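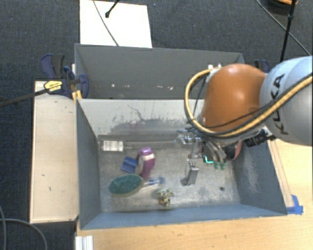
The orange arm over its bin, open day at Hisutcombe

13 Apr 2024

Filed under: Days out, Diary
Search this diary Go

Back late, feet killing me, writing this at the kitchen table before it all goes. Open day at Hisutcombe. Nearly didn't go — rain, no clean shirt, the usual — but Reda had already put my name down and would have sulked until May.

Parking a mess. Walked in from the far lot. Sticker badge, mine said Aminu with the u squashed into the edge. Coffee in the hallway, weak. A table of leaflets from Fivusstead, who I gather pay for half of it. Took one, lost it.

The robot room was what I came for. Smaller than I'd thought, carpet on the floor like an office. The arm is a KUKA, big orange joint on it, and it works over two metal bins end to end on a wood table. Clamps holding the bins together. I liked the clamps. Same sort of thing I've got in the garage, blue and black, and there they are next to a machine that must cost more than the garage.

Halina Szczepańska ran the demo. Very quick talker, very dry. The job is picking: stuff goes in the front bin any old how, arm reaches in, gets hold of one thing, moves it to the back one. That's the whole job. She said the moving is easy and has been easy for years, it's the getting hold of that keeps them all employed. Every object is its own problem. They call the setup Shim and she wouldn't say why, or Nikola wouldn't let her, they gave each other a look.

Things in the bin when I got to the front — a purple curvy thing with a shiny top, no idea. Something like a scrubbing brush, green. A block of gray metal with little holes in it. A small speckled thing that could have been a plant in a pot or a little figure, Reda and I disagreed about that all the way home. And along the back a long clear tube or packet with a white label. Halina said clear stuff is the worst, the camera looks straight through it and sees the bin. Made sense once she said it. I lose my own glasses the same way.

The bin itself is scraped to pieces inside. Asked Nikola Mazurek about that, he said those are all misses, or most of them, and that he could tell me which ones were his. The far wall has a patch scratched so bad it looks like somebody took a fork to it. I found that cheering. You read about these things and it's all smooth, and then you see the dents.

The end of the arm is nothing like a hand, by the way. I'd pictured a hand. It's brackets and hoses and thin metal fingers with little green tips on them, and a light down there glowing green-blue. A kid in front asked was it hot. Halina said no. Kid asked could he touch it. Also no.

We saw it run a good while. It got the brush thing second try. Purple thing first try, and people clapped, which embarased Nikola I think. Metal block it sort of pushed about and gave up on and went for something else. Halina said they'd done 2000 picks on this batch of objects and that the number to care about is how many go wrong when no one is standing there. Riaan Steyn (management, nice shoes) came in right then and told us 99 in every hundred come out clean. Halina looked at the floor. I'd put my money on her floor.

Asked what it's for in the end. Warehouses, returns, that kind of thing. A firm called Plindard wants 2 of them for sorting what people send back. I thought about the returns shed where I did that summer, 70 of us on a shift, hands raw from the tape. Can't say I'd want anyone's kid doing that job. Can't say what they'd be doing insted either. Didn't ask. Should have, there was a gap and I let it go and somebody asked about the coffee.

Talked to Reda about it in the car. He thinks I get gloomy at anything with a motor. Maybe. I was the one who stayed for the second run though, he was off looking for sandwiches.

To do: email Halina about the clear packet thing, she said she had a paper on it. Ask Reda for the gas money. Glue for the chair leg. Own clamps need oil, saw theirs and felt bad.

Bed. It's still raining.

2 comments
Share this entry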